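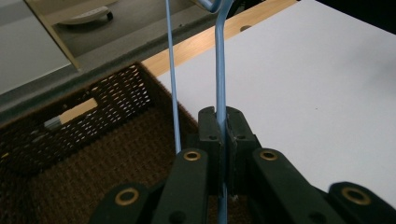
Weser House, Dendham
Closet and Laundry Room Safety Checklist, with comments
Round: October
Covers: bedroom closets, hall closets, linen room, laundry room

Mark each line OK, Fix, or Remove. Anything marked Remove leaves the room with you and goes in the discard bin by the back stairs. Comments from this round are printed under the line they belong to. Lines with no comment were OK in every room checked.

Part A. Hangers

A1. Coated wire hangers: run a dry cloth along the full length, including the hook and the neck. The coating should be whole, with no cracks or bare metal.
Result: Fix
Comment: Most are fine. The usual trouble spot is where the wire twists under the hook. A few on the second floor had the coating split there and rust starting underneath. Those were pulled. Please don't wrap them in tape. The tape creeps in warm weather and leaves glue on collars.

A2. Hook ends: the tip should be capped or rounded.
Result: Fix
Comment: Several caps missing. Caps are sold separately by Viklund but the last bag we bought was a loose fit on the older hangers and half of them had dropped off by summer. Replace the hanger instead.

A3. Shape: the shoulders should be even and the bottom bar straight. Bent hangers may be straightened once, by hand. No pliers on coated wire.
Result: OK

A4. Weight: wire hangers are for shirts, blouses and light dresses. Coats, wet clothes and anything with heavy buttons go on the wide wood hangers.
Result: Fix
Comment: Winter coats on wire hangers in two of the hall closets. Moved. The card inside the door has faded and can't be read from where a person stands, so a new one is needed in larger print.

A5. Wood hangers: check for splinters, loose hooks and a trouser bar that turns in its sockets.
Result: OK

A6. Clip hangers: clips should open and close with one hand. Springs in place.
Result: Remove
Comment: The Jovovia clip hangers in the linen room have stiff springs and pinch. Two complaints about this in the book already. All taken out of use.

A7. Hanger stock: count the hangers in use and the spares, and write both in the stock book.
Result: OK
Comment: 1,086 in use, 134 spare, after removals. The spares are on the top shelf of the linen room, bundled by kind. Last round's figure for the spares was crossed out and rewritten in a way that could be read as two different numbers. Print clearly.

Part B. Rods and rails

B1. Push down on the middle of each rod with a flat hand. It shouldn't drop or rattle.
Result: Fix
Comment: One rod in the east hall sags toward the left bracket. The bracket screws are tight, so it's the rod. Cut to length and replace. Closet emptied until then.

B2. Brackets: tight to the wall, no crumbling plaster around the screws.
Result: OK

B3. Spacing: hangers should slide without pulling their neighbors along.
Result: Fix
Comment: Overfilled closets again on the second floor. This is the main reason hangers end up on the floor, and a wire hanger on the floor is easy to step on or catch a foot in. Residents have been asked to move off-season clothes to storage by the end of the month.

B4. Nothing hung from sprinkler heads, pipes, lamp fittings or the tops of doors.
Result: Fix
Comment: Found one row of shirts drying on the pipe behind the machines. Taken down and moved to the rack. The sign is up and can be read, so this one is a matter for a word in person.

Part C. Baskets

C1. Woven baskets: look over the rim and both handles for broken or sprung strands. Feel the inside with a gloved hand.
Result: Fix
Comment: One dark brown basket from the linen room has a strand standing up inside the rim. It snags knitwear and could scratch a wrist. Clip it flush and sand it. If more strands have lifted by the next round, discard the basket.

C2. Bottoms: lift the basket, turn it over, press the base. Check for damp and mildew.
Result: OK
Comment: Much better than in spring. Keeping them up on the slatted shelf has helped.

C3. Load: a full basket should be one that an ordinary person can carry down the stairs and see over.
Result: OK

C4. Loose hangers are not to be stored in baskets with clothes. Hooks go through the weave and through the clothes.
Result: Fix
Comment: Seen in three rooms. There is a cardboard box for loose hangers by the laundry door – it had been used for magazines. Box emptied and labeled on all sides.

C5. Baskets kept out of walkways and clear of the door swing.
Result: OK

Part D. Laundry room

D1. Lint screens clean. Dryer vent hose attached at both ends and not crushed.
Result: Fix
Comment: Hose behind dryer 4 flattened against the wall. Pulled the machine forward and reshaped the hose. Chalk line on the floor marks where the front feet should be.

D2. Floor dry. Mat flat, edges not curling.
Result: Fix
Comment: Mat by the sink curls at one corner. New mat on order.

D3. Iron: cord sound, plug sound, resting plate in place, switched off at the wall when not in use.
Result: OK

D4. Folding rack: legs lock, rungs not split, feet have their rubber ends.
Result: OK
Comment: One rubber foot is close to worn through. Look at it again next time.

D5. Detergents and bleach on the high shelf, caps on, labels facing out.
Result: OK

D6. Emergency light: press the test button and hold.
Result: OK

Part E. Still open

Sagging rod, east hall closet. Replace, then refill the closet.
New cards for the hall closet doors, larger print.
Basket with lifted strand, recheck.
Mat by the laundry sink.
Replacement clip hangers. Not the same model. Try a pair in the hand before ordering – the spring strength isn't given on the pack.
Second floor closets, recheck spacing after the off-season clothes have gone down.

Notes for whoever does the next round

Start at the top floor and work down. Allow up to 2 hours if the hangers are being counted, and do the count in the morning when most of the wash is still hanging. Take a cloth, gloves, a flashlight and a bag for discards. The linen room key is on the hook inside the office door and goes back there the same day.

Old sheets go in the gray binder, newest in front.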